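Evaluation of the Drovari Desktop Arm Kit for Use in Introductory Automation Teaching
Student project report
Author: Elīna Jõgi
Submitted: 2018-12-25

1. Purpose of the project

The Department asked for an independent student evaluation of the Drovari desktop arm kit before a decision is taken on buying further sets for the first-year laboratory. The Department already holds two older Belau kits, which have served the course well but for which spare gears can no longer be obtained. The present report considers whether the Drovari kit could take their place. It covers assembly, the control software, accuracy in a simple placing task, and the terms of support offered by the supplier, Wuken.

The report does not consider industrial arms or ready-built teaching arms, both of which lie outside the budget set for the course.

2. The kit as supplied

The kit is offered either complete or as electronics only, in which case the buyer prints the structural parts from files provided by Wuken. The second option was chosen. It is cheaper, and it allows broken parts to be replaced within the Department. Printing was carried out in the faculty workshop over eight days, including one failed shoulder part that had lifted from the bed overnight.

The printed instructions are clear on mechanical matters and weak on wiring. The order in which the servo leads should be passed through the links is given only in a separate file on the supplier's site. The author had closed the elbow before finding this file and had to open it again. A revised sheet was promised by Wuken in March but had not been issued at the time of writing.

3. Software

The arm is driven from a computer by Ots, the program recommended for the kit. Installation on a faculty machine required administrator rights, and this should be arranged in advance if a whole class is to use it. Once installed, the program was stable. Positions may be entered as joint angles or recorded by moving the arm by hand and saving each pose. Most first-year students will find the second method easier, although it teaches them less about the geometry of the arm.

The calibration routine must be repeated whenever a servo horn is removed. The program does not warn the user if this step has been left out, and the arm will then move to the wrong place without any error being shown. The author regards this as the most serious fault in the product as sold.

4. Placing task

The test was designed to resemble the exercise now set on the Belau kits, in which a small block is to be placed in a cup. Grid paper was laid over the working area so that positions could be written down and found again. The cup was moved to a new square between sets of attempts, and all results were entered in the project log by square and by attempt.

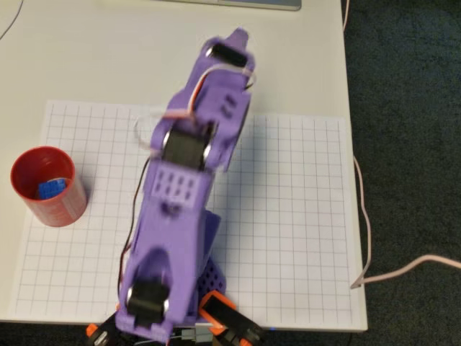 Figure 1. The arm over the grid sheet, with the blue block in the red cup.

Results were best with the cup at a middle distance from the base. Near the limit of its reach the arm sagged slightly under its own weight, and the saved poses had to be corrected upwards. Fast movements caused the tip to swing before settling. Lowering the speed setting in Ots removed most of this swing at the cost of a longer cycle.

The servos are rated by the supplier for almost 4000 hours of light use. This figure could not be checked within the project and should be treated with caution.

5. Support and cost of ownership

Two enquiries were sent to Wuken during the project. The first, on wiring, was answered the next morning with a useful drawing. The second, on calibration, received a general reply and a link to a page already consulted. Single servos can be ordered separately, and the part files may be reprinted without further charge for teaching purposes.

6. Recommendations

It is recommended that the Department buy the electronics for one further Drovari arm and run it beside the Belau kits for a term before any larger order is placed. The wiring file should be printed and kept with each kit. A written calibration check should be added to the laboratory sheet, to be signed by the student before the first movement of each session. Spare shoulder parts should be printed before teaching begins.

The project log, the saved poses and the corrected part list have been deposited with the laboratory office.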